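Computer drop-off returns to Costusdale Library in March

The Costusdale Library will take in old desktop computers again this March, after a winter break while the back hallway was repainted. Drop-off is on Saturday at the side entrance on Pretorius Street. Staff will be there from the time the library opens until 2 p.m., and there is no charge.

Last year residents brought in 304 machines. Most were home desktops that had been sitting in closets and basements. The ones in good shape were cleaned up and passed on to households on the school district's request list, and the rest went to the county for parts and metal recycling.

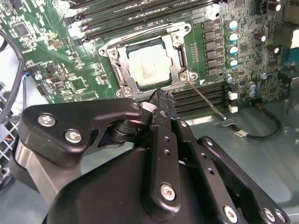

Photo: Aurel Munteanu

Desktop towers, laptops, keyboards, mice and power cords are all accepted. Please tape cords together and put small items in a bag with your name on it. Monitors are accepted only if they are flat screens. Printers, televisions and microwave ovens still have to go to the county transfer station, which charges by weight.

There is a limit of four computers per household. Businesses and churches with more than that should call Maricica Husar at the front desk to set up a weekday drop-off. She needs a list of what you are bringing and a phone number.

Before you come, copy anything you want to keep. Family photos and tax records are the items people most often call about afterward, and by then the computer may have left the building. If you do not have a drive to copy to, the library lends them for two weeks on a regular card. Fiorella Villa holds a help session on copying files in the small meeting room every evening the library is open late. Bring the computer's own power cord.

Anyone on the request list will get a letter when a machine is ready. Letters go out in the order the forms came in. Forms are at the front desk and at both school offices.

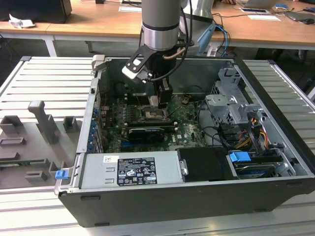

Do I have to take the hard drive out before I drop off my computer?

You can leave it in. Every drive is erased before a computer is passed on, and drives that cannot be erased are destroyed. If you would like to keep yours, remove it at home and write "no drive" on a piece of tape on the case.

Parking on Pretorius Street is limited to 15 minutes during drop-off. The book return will stay open, but please use the front one.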